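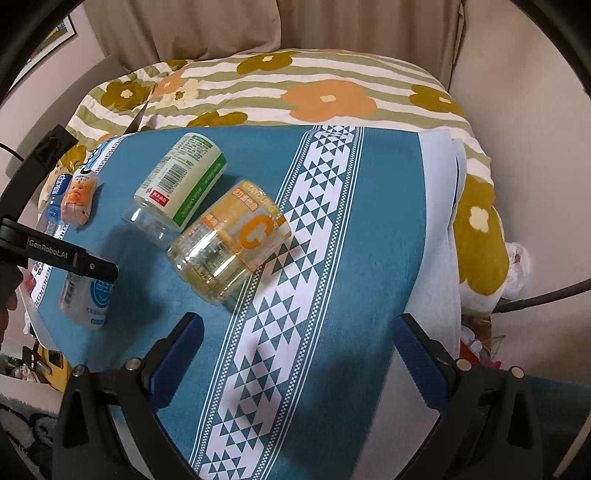

22/01/2023, Drarholm, bottle task, two-gripper takes

Stopped collection early. Right stream is losing frames during the reach and the logger does not report it. Four takes are affected for certain. Everything from this setup stays out of the Lododberg set until the check at the bottom of this entry has been run on it.

**Setup**

Two hand-held units, one operator on each, both wired to the logging machine (Doria). Plastic bottles on the teal cloth, all lying down, moved between takes. Parri does the recording and the time alignment, same build as in December. No changes to the gripper side. The one hardware change was on ours: the right unit went onto the long extension cable so its operator could get around the end of the table without dragging the lead over the cloth.

**Symptom**

Meinir Powell was reviewing takes as they came in and noticed the right gripper closing before it had reached the bottle. Jaw width trace went to closed while the video still showed open jaws. On the left unit the two agreed. My first assumption was a bad zero on the jaw width, so I re-zeroed both and repeated the take. Same result, and the offset was larger at the end of the take than at the start. A bad zero gives a constant error in width. It does not give an error in time that grows.

Played the right video against the left. They start together and the right one finishes early. Total length of the right file is short. Counted the missing frames from the hardware counter: 1,166 across the four takes, all on the right, none on the left. They go in bursts, and the bursts line up with the arm being extended.

**Why it got through**

Parri aligns by frame index. It takes the start time from the first frame, assumes the nominal rate, and numbers the rest in order of arrival. If a frame never arrives the next one takes its number, and everything after it slides earlier. Jaw width comes in on its own channel with proper timestamps, so it stays correct and the video moves away from it. That matches what Meinir saw.

The hardware counter is in the raw packet. Parri reads it, writes it to the raw log and never compares it with anything. The status line stayed green throughout, for the reason that it only tests whether frames are arriving at all. A burst of loss is shorter than its timeout.

So there are two separate faults:

- frames lost between the right unit and Doria
- Parri hiding the loss and turning it into a time offset

The second is the more serious. A gap can be found and cut. A take with shifted video looks like a good take unless somebody compares the traces, and a policy trained on it would learn to close early.

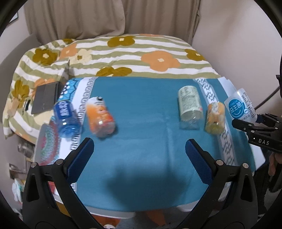 *Bottles on the cloth, second gripper coming in on the white one from the right.*

**Tracing the loss**

Order of tests, one change at a time:

1. Swapped the units between ports on Doria, cables staying with the units. Loss stayed with the right unit. Ports are fine.
2. Swapped cables between the units, extension included. Loss moved to the left unit. Unit is fine, cable run is not.
3. Removed the extension, short cable only. No loss, but the reach is limited.
4. Put the extension back and held the joint still by hand while Meinir made the reaching motion. No loss.
5. Same again with the joint free. Loss came back as soon as the lead was pulled sideways.

The joint between the extension and the unit's own lead is the cause. The plug is a loose fit in the socket and rocks when the cable swings. It sits where the operator's forearm pushes against it on a long reach. Bottles at the far side of the cloth are the worst case, the near ones hardly show it. I had been blaming the amount of motion, but fast moves close to the body with the extension in were clean.

Did not open the socket. It is marked with red tape and off the table. Please do not put it back in the cable box.

**Safety note**

During test 5 the left operator stepped back and caught the slack of the extension with a heel. No fall, and the unit stayed in the hand, but the lead went tight across the front of the table and would have taken the gripper with it on a harder pull. The slack was on the floor because the run was too long for the job and I had not tied it back. My omission. Rule from now on: no cable slack on the floor on the operator side. Route it behind the table and up, with a tie at the table edge and a loop at the wrist. If it will not reach that way, move Doria.

Clearance between operators also needs a look. With both units over the cloth and both people going for bottles on the same side, hands and jaws get close. No contact so far. For the next takes, call the side before moving.

**Done**

- Extension removed from service.
- Doria moved to the other end of the table, short cables on both units, reach is now sufficient for the whole cloth.
- Patched Parri locally to compare the counter with the running index and stop the take on the first mismatch. Pulled the plug partway on purpose and it stopped. It stops the take with a plain error, no recovery.
- The four takes moved to the quarantine folder, raw logs kept.

**Not done**

- Check all takes made with the extension. The counter is in the raw log for each, so this is a script and no re-recording is needed to find out. Wing-sze Yau has the script half written.
- Decide whether shifted takes can be rebuilt from the counter. Frames can be given the right index, but the bursts leave holes during the approach, which is the part we want. My view is to drop them. Wing-sze wants to try keeping the ones where the hole falls before the hand gets near the bottle. No objection if they are labeled.
- Align by hardware timestamp in Parri and drop the index method. Needs a proper review, it touches every export.
- Change the status line. Green should require matching counters on both streams.
- Older takes on short cables: I expect them to be clean but have not looked. Run the same script on the December set before anyone quotes from it.

**Added later**

Repeated the far-side reach on the new cable layout, both units in use, counters matching to the end of the take. Jaw trace and video agree by eye on both sides. That is one take and says nothing yet about a full session. Leaving the patched Parri on Doria. Do not update it from the shared branch until the patch is merged.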